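Chapter 2
Beads: Small Things Worth Keeping Well

In this chapter you will learn how beaded jewellery is made up, how to tell one kind of stringing from another, and how to sort and store a collection so that it can be worn for years. You will need a few bracelets or necklaces of your own (borrowed ones are fine, if you ask first), a shallow box and a soft surface to work on.

Where we begin

When Nokuthula Dlamini's grandmother moved house in Okenthorpe, she handed over a biscuit tin that weighed far more than anyone expected. It held 254 pieces of beadwork: bracelets, necklaces, a belt, odd earrings, and a great many loose beads that had slipped off broken threads and settled at the bottom like gravel. Nokuthula spent most of February going through it. She told our class at Toston that the tangles were maddening and that she enjoyed every single evening of it!

I understand completely. Beads are a wonderful subject because almost everyone has some, and hardly anyone has looked at them closely. Pick up a bracelet and roll it slowly between finger and thumb. Are the beads all one size? Are the holes drilled straight? Is there a knot, a clasp, or a loop of elastic hidden inside one of the larger beads? A few minutes of this will teach you more than a page of mine can.

Sorting before storing

The best place to sort is somewhere soft and flat. A bed does very nicely, with a sheet or quilt pulled smooth, as a dropped bead won't bounce off into a corner. Lay everything out, untwist what you can, and only then bring in the box. Choose one with low sides and a plain, pale lining, so that dark beads and bright ones both show up well.
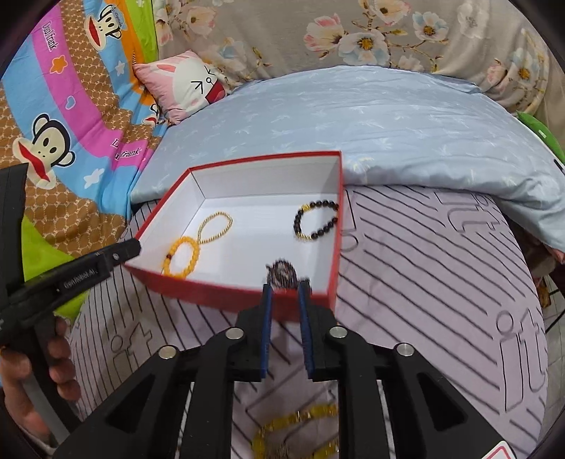
Start with the bracelets, which are the easiest to handle, and leave long strands until last. A thin bracelet of tiny beads will twist itself into a figure of eight the moment you let go of it, and while that does no harm for an afternoon, it puts a strain on the thread if it is left that way for a year. Open it out into a single ring and give it some room. Round beads of a middling size can lie closer together. Metal spacer beads are another matter – their edges can scratch softer neighbours such as amber or shell, so keep those pieces apart.

Jacobus Mofokeng, who repairs necklaces at the Hlongwane market, sorts by thread first and colour second. Elastic goes in one box, silk and cotton in another, wire in a third. Theresia Prantl prefers to sort purely by colour, and her drawers are a joy to open. Try both ways before you settle on one. You may well end up with a mixture, as I did.

Words to know

Spacer: a small bead, often metal, placed between larger ones.
Strand: a single length of strung beads.
Accent bead: one bead chosen to stand out from the rest by colour or size.
Stringing: the thread, wire or elastic that holds the beads, and also the work of putting them on.

Before you read on

1. Choose three pieces and write down what each is strung on. If you can't tell, write down what you would need to see.
2. Find a piece with an accent bead. Does it sit opposite the clasp or knot, or somewhere else?
3. Look for worn places on the thread, especially beside metal beads, and put those pieces aside for section 2.4, where we restring a bracelet from start to finish.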